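Slept badly, typing this before work so excuse the mess.

Second shake this week in Stendwood. Small one. Cups rattled, the dog went under the bed, over in 4 seconds maybe. By the time I had shoes on the whole street was out in robes. Rachid El Idrissi from next door swore the January one was stronger — I think he's right, that one knocked my bookshelf clean over.
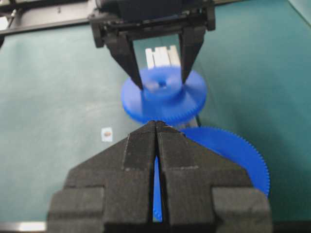
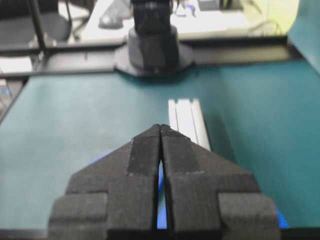
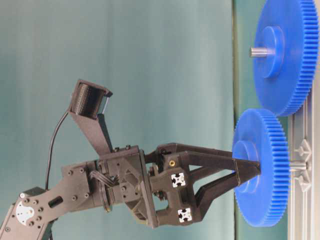 Anyway. Power was back by breakfast. The Wike road is still closed at the bridge, they want to check the supports first, so its the long way round through Flitedgate til who knows when. The county page says 2,955 people filed a "felt it" report overnight. I filed mine at 3am, half asleep, and put the wrong zip code. Oops.

To do: strap the water heater, move the heavy pans down low, buy batterys. Essam Saber has spare wall brackets if anybody on our end needs them, just knock. Not before ten though.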